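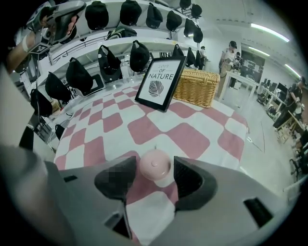 Small shops live or die by their display tables, and Selamawit Negussie knows it. At Turkik, the bag and cap store she opened in May, the table gets a checkered cloth in pink-red and white, the kind you'd take on a picnic, and a lidded wicker basket in the back corner. It's a wonderful bit of warmth next to a wall of black caps and black bags!

The wall has its own charms. Caps go on the top rail, brims down, with bags on the rails below, so you can lift anything off and try it on without asking. Her business partner, Tipene Partington, wanted more color up there. She held out for black - and then gave him the tablecloth.

He tells me he has his eye on a yellow one for spring.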